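We use cookies to remember your settings. By continuing to browse you accept this. OK / Manage

Sketden bench notes
Jun 10, 2018

Red marker, continued. The last entry ended with me saying the board would be clean by the next one, and I would like that struck from the record. The faint parts are fainter. The squiggle on the left still has all its humps, and the short curl up in the corner has gone a pale pinkish red that I would call attractive on a bathroom towel.

Method so far: dry cloth (Lehner, the gray ones, washed without softener), 23 strokes in one direction, wait, look, sigh. Then the same in the other direction. I drew the marks lightly on purpose so this would be an easy first round. The marker came from the bottom of the Vallance box, lot 3419, and it was already half dry. I had assumed a dying marker would leave less to clean up. It leaves less ink and holds on to it harder.

The green heart stays with this board for now. I know it looks like something off a birthday card. It is also the only thing on the bench that hasn't wandered off to another room since we moved in, and I'm not going to punish it for loyalty.

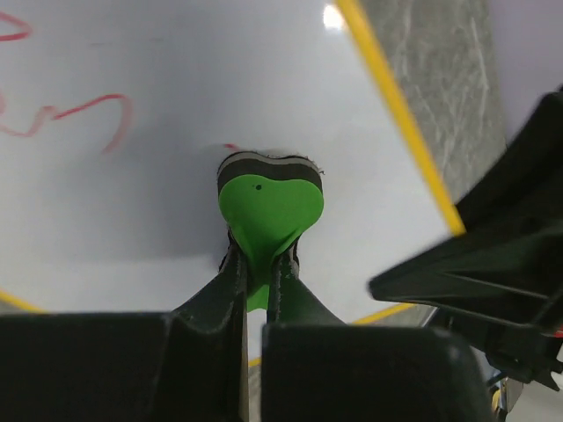

Penciled in the margin when I came back from lunch: you're pressing too hard, go over the old line with a fresh marker and wipe while it's wet, the new ink lifts the old. Also please stop using the good cloths for this.

Fair on both counts, though I'd point out that the good cloths were in the drawer marked "bad cloths." I have changed the label. I tried the over-marking trick on the scrap piece behind the door and it did lift most of the old line. It also left a fine new haze from the fresh marker, so we have swapped a pink problem for a slightly redder one. Worth a proper try on a corner before anyone does the whole board. Leave the yellow edging alone, please. Solvent on colored edging was how we lost the previous board at Plornness, and I was the one who had to carry it out past everybody.

Second matter, the rod. It's long, thin and very yellow, and it has never had a home. Over the past month I have found it behind the radiator, in the broom corner (reasonable) and once in the coat rack (less so). Laid flat on the bench, it rolls or slides until it meets something expensive. Stood in the corner, it waits for someone to open the door. I asked whether anybody wanted it cut in half and got the kind of silence that means yes, but not by me.

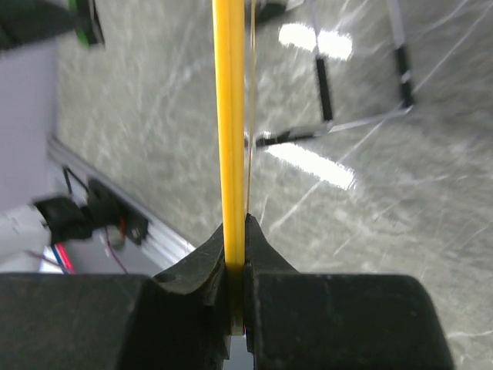
Yellow rod held upright, thin tan strand alongside.

As for the strand: I still can't tell whether it's string or wire without getting my glasses, so it's "the strand" in these notes until further notice. If you're tidying, please don't decide it's rubbish. The last tidy cost us 3 good offcuts and a tape measure, and the person responsible was me, so I speak with authority.

Proposed storage for the rod, in order of how much work I'm prepared to do:

Two hooks on the wall at shoulder height. Needs hooks. Needs a wall we're allowed to drill.
A length of drainpipe tied to the shelf upright. Ugly, takes 12 minutes, would work.
Continue as now.

I'm leaning toward the drainpipe. Objections in the margin, where apparently people are reading.

Bench top: the gray marbled finish is lovely and I regret agreeing to it. The veining hides pencil marks, pale crumbs and small screws equally well, and the polish throws the overhead light straight back at you if you sit on the wrong side. I spent part of the morning trying to rub out a scratch that belonged to the pattern. There are real scratches too. You find those with a fingernail.
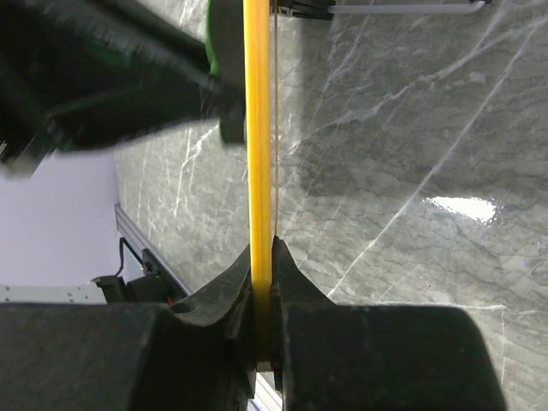
The rod again, marbled top behind it. Note the glare on the right.

A matte mat would fix the glare, but then we'd be looking at a mat, and the argument for this surface was that it looks smart when visitors come. We have had no visitors. I'll price one up anyway and put it on the August order with the cloths, so that the good cloths can go back to being good.
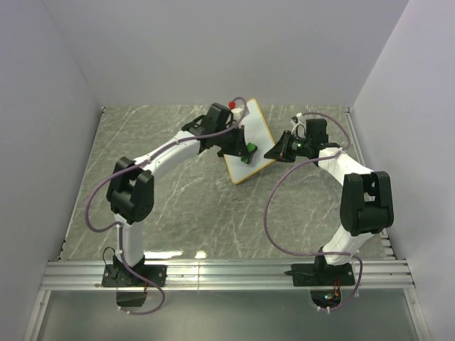
Also for that order: fresh markers, red and at least one other color, from any lot that isn't 3419. A small bottle of the mild cleaner, not the one with the skull on it. Drawer labels, seeing that the current ones are mostly fiction.

To do before the next entry: over-mark and wipe one small patch on the left of the board, by the longer squiggle, and leave the corner curl as it is for comparison. Write down which cloth. Find the drainpipe. I had it last week and it was, if I remember right, leaning in the corner with the rod.

Back to top | Contact the Sketden bench | © 2018 Sketden. All rights reserved.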